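# Questions fréquentes : le bac de petits blocs en bois

Page mise à jour en vrac, on ajoute quand une question revient trop souvent. Dernière relecture le 16/10/2019.

## C'est quoi, exactement, le bac Plurero ?

Un lot de blocs en bois pleins, plusieurs teintes, plusieurs tailles, à trier, aligner, empiler, ranger. Pas de lettres dessus, pas de chiffres. Prêt gratuit pour les adhérents de Bimthorpe, caution à part.

## Combien de pièces dans le lot complet ?

Lot complet : 871 pièces. C'est beaucoup, oui. La plupart des gens prennent le petit lot de 23, largement suffisant pour une table. Le grand lot ne se prête qu'entier, on ne le coupe plus en deux (on l'a fait une fois, jamais retrouvé le compte).

## Pourquoi les teintes ne sont pas toutes pareilles ?

Parce que les lots viennent de chutes. Du très foncé, presque noir, du brun moyen, du clair tirant sur le beige ou le rosé. Le fil du bois se voit plus ou moins selon les pièces. Ne pas rapporter un bloc au motif qu'il est « trop sombre » par rapport au voisin, c'est normal.

## Il y a des petites marques sur certains blocs. Défaut ?

Non. Petits points sombres en bout, bande plus brune sur une tranche : on garde. On retire seulement ce qui est fendu ou qui accroche les doigts. Si ça accroche, mettre de côté et nous le dire au retour.

## Sur quelle surface travailler ?

Blanche, lisse, dégagée. Les teintes foncées ressortent tout de suite, les claires un peu moins mais ça va. Éviter les nappes, les blocs basculent. Pas de verre non plus, trop de bruit.

## Trier par taille ou par couleur ?

Comme vous voulez, mais un seul critère à la fois. Par teinte c'est plus rapide. Par taille, poser les blocs debout côte à côte, les différences sautent aux yeux. Anathi conseille de commencer avec trois pièces, pas plus, et une boîte à portée de main.

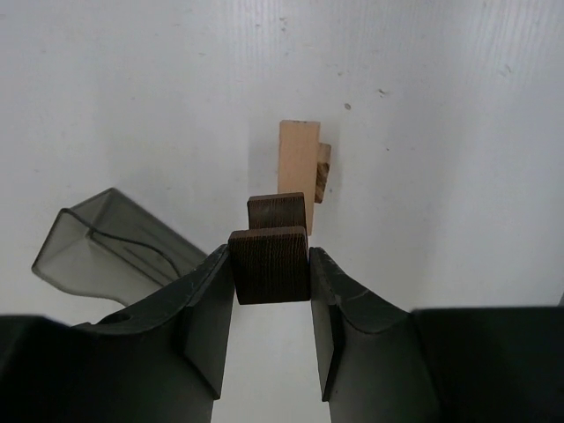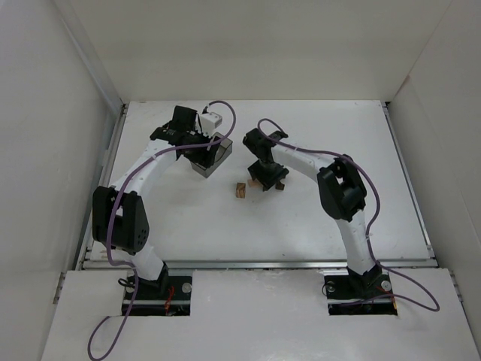 Julián Figueroa

## Où mettre la boîte de rangement ?

Près des blocs, sur la même surface, ouverte. On peut la tourner en biais, ça marche aussi bien que droite, et souvent mieux quand on est deux de part et d'autre de la table. Une boîte grise à parois minces fait très bien l'affaire. Pas de couvercle pendant le rangement, il finit toujours par terre.

## Faut-il ranger les blocs dans un ordre précis ?

Petit lot : non, en vrac dans la boîte. Grand lot : oui, les longs au fond, couchés, les carrés par-dessus, les tout petits dans le sachet. Un plan est collé sous le couvercle du coffre. S'il s'est décolé, demander une copie à l'accueil.

## Un bloc est caché derrière un autre, on l'oublie à chaque fois. Une astuce ?

Classique. Les petits bruns se glissent derrière les longs clairs. Écarter les pièces avant de ranger, un doigt d'espace entre chaque, puis seulement ensuite prendre la première. Ramasser celle de devant d'abord.

## Comment nettoyer ?

Chiffon à peine humide, puis chiffon sec. Jamais de lave-vaisselle, jamais de trempage. Huile : non plus, c'est nous qui le faisons, une fois par an en octobre. Les foncés marquent moins que les clairs, mais ils ont droit au même chiffon.

## J'en ai perdu un. Je paie combien ?

Un bloc, rien. À partir du deuxième, voir avec Anathi Msimang. Merci de ne pas remplacer vous-même avec un bout de tasseau, on s'en apercoit et ça fausse les tailles.

## C'est lourd, le grand lot ?

Oui. Deux coffres, à porter à deux. Prévoir une voiture. Le petit lot tient dans un sac.

## Peut-on mélanger avec d'autres blocs ?

Déconseillé avec les Mikkelsen, les cotes sont trop proches et on passe la soirée à séparer. Avec les Skullingate ça va, ils sont nettement plus gros.

## Vous en avez combien en tout, dans la réserve ?

À peu près 3000 pièces, tous lots confondus. Le dernier inventaire fait pièce par pièce, sans les lots sortis, donnait 1206. Le reste était chez les emprunteurs.

## Durée du prêt ?

Trois semaines, renouvelable une fois si personne n'attend. Prévenir avant la fin, pas après. Retour à l'accueil, boîte fermée, avec la fiche.

## Je n'ai pas trouvé ma question

Passer nous voir, ou laisser un mot dans la boîte à l'entrée. Les questions sur les cautions : Anathi uniquement. Pour le tri et le rangement, Julián répond aussi.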